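Erkatlow Walking Football: your questions answered

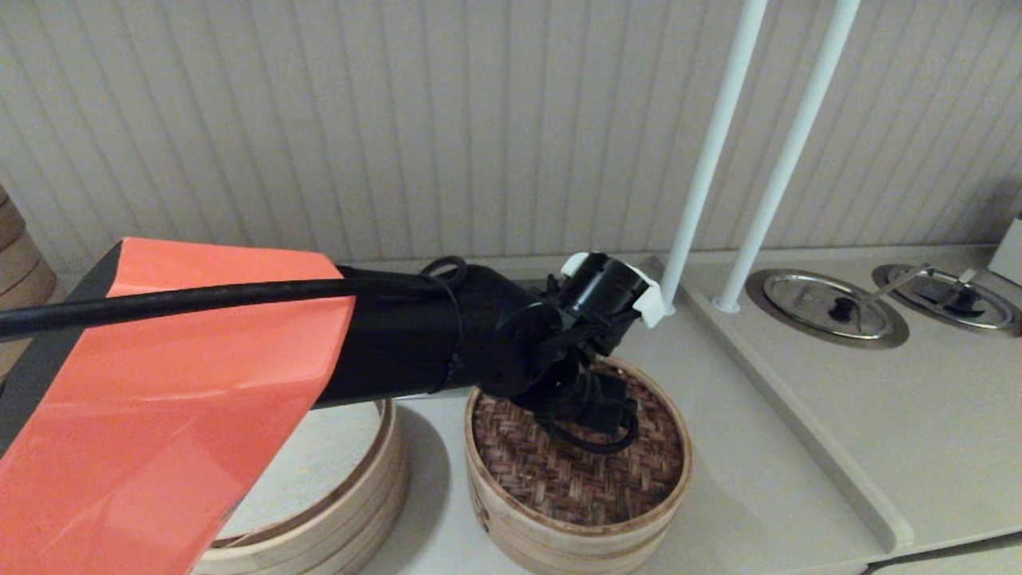

Walking football is football with the running taken out, and we love it! We play on the small pitches behind the Nurnik leisure centre, three sessions a month plus the odd friendly, and you can come along whether you last kicked a ball yesterday or in 1985. Afterwards most of us stay on for food, because a match on its own would be a waste of a good evening. A round bamboo steamer with its woven lid on is a very welcome sight at full time, and the dumplings have become as much a part of the club as the bibs. Csaba Balogh runs the sessions and answers the emails, and these are the things he gets asked most.

Do I have to be a certain age?

You need to be over 50 for the league side. For ordinary sessions we take anyone over 40, and our oldest regular is well into his seventies and still the best passer we have.

Can women play?

Yes, please do! Sessions are mixed. We'd love to put out a women's side as well, so if you have friends who might fancy it, bring them.

What happens if I run?

The referee blows up and the other side gets an indirect free kick. Everybody gets caught in their first few weeks, usually when the ball breaks loose in front of goal and your legs forget what they signed up for. One foot has to be on the ground at all times.

Is there any contact?

No barging, no slide tackles, and the ball stays below head height. You'll still be puffing by the end, mind. It's much harder work than it looks from the fence.

What should I wear?

Trainers or astro boots, but no studs or blades, as the pitch owners won't have them. Shin pads are up to you for sessions and compulsory in league matches. Bring water and something warm for the sidelines between October and March.

How many a side?

We like six, and we'll go up to 8 if there's a big turnout. If you can let us know by midday that you're coming, it makes picking teams far easier.

How do I get to the pitch?

The 208 bus stops right outside the leisure centre. If you're driving, use the top car park and take the path round by the tennis courts. The lower gate is locked after 6pm.

What does it cost?

Your first session is free. After that you can pay as you play, or join for the year, which also covers your league registration. Nobody is chased for money on the night, so have a quiet word with Csaba if things are tight.

Do you play other clubs?

We do, and these are brilliant days out! We play Skolance home and away every year for the Simon Cup, a dented old thing with a handle missing. They have it at the moment. The return match is in July and we want it back.

I've got a dodgy knee. Should I come?

Plenty of us have one. Check with your doctor first, tell whoever is in charge when you arrive, and play in goal or sit out whenever you like.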